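Part 3: Setting up your meal plan in Wirnell

Okay, you've got your account and your pantry list is filled in (if it isn't, go back to Part 2, I'll wait!). Now we get to the part I like best, where you build a week of dinners.

1. Open the Planner tab and tap New Week. I name mine after whatever I'm trying to use up, so my last one was called "October squash."

2. Set your household size. Mine is 3. You can change it later, but every recipe you've already added will keep the old portions, so get it right now if you can.

3. Pick your cooking gear under Kitchen. Tick only what you really use – I ticked everything the first time and got a whole week of pressure cooker stews.

If you cook in a toaster oven, choose Small Oven and leave Full Oven off. Wirnell then splits tray bakes into batches, and vegetables like eggplant get their own cooking time. 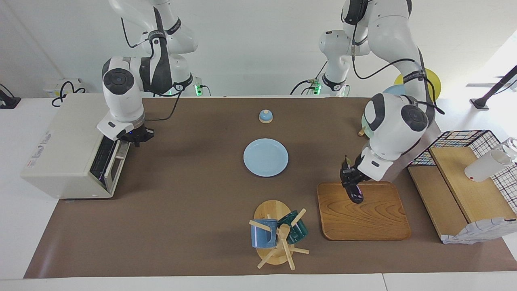 4. Add your recipes. Search by ingredient or just scroll (there were 2,308 in the library when I wrote this, so maybe search). Drag each one onto a day.

Note: recipes with a gray dot need something you don't have in your pantry list. Tap the dot and it goes straight onto your shopping list.

Caution: Clear Week has no undo! Save a copy first under Menu, then Duplicate. Thanks to Lavanya Iyer for writing in about that one.

5. Tap Lock Week when you're happy with it. Your shopping list will show up in the Lists tab, sorted by aisle.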